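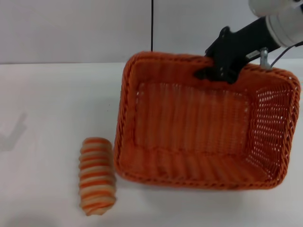
Two grippers, one basket

Setero, 19/06/2022. Damián Sosa wants the old gripper back on. Torben Schwerdtfeger doesn't. They've been at it since breakfast and the coffee is gone.

The job sounds like nothing. Take a woven basket by the rim, move it, put it down, don't crush it. Factories solved the hard parts of gripping years ago, for metal blocks. Wicker gives. A braided rim is thick in one spot and thinner in the next, and a jaw that closes to a fixed width will either slip or bite.

So, a comparison. Same white arm, same table, same basket. First the Futa, black, parallel jaws, closes hard and fast. Then the Domínguez, softer pads, slower, more expensive. 2,000 grasps each, logged overnight when the building is quiet.

The Futa finished its run with 1,131 clean lifts. The Domínguez managed 967. Not what the price list would suggest, and not what Torben had bet on either.

"It's the pads," he says. "They roll off the braid. Change the pads."

Damián thinks its the approach angle. Come in too flat and the lower jaw catches the weave before it gets to the rim. He has a folder of wrist camera clips to prove it, and he plays them at double speed, too fast for anyone else to follow.

What neither number shows: the force readings. The Futa squeezes more than it needs to, every time. Fine for a basket. Less fine for bread, or fruit, or whatever a customer decides to put in front of it next.

A third controller setting goes on tonight, gentler close, longer wait before the lift. Another 2,000 if the cable behaves. Torben has allready gone looking for pads.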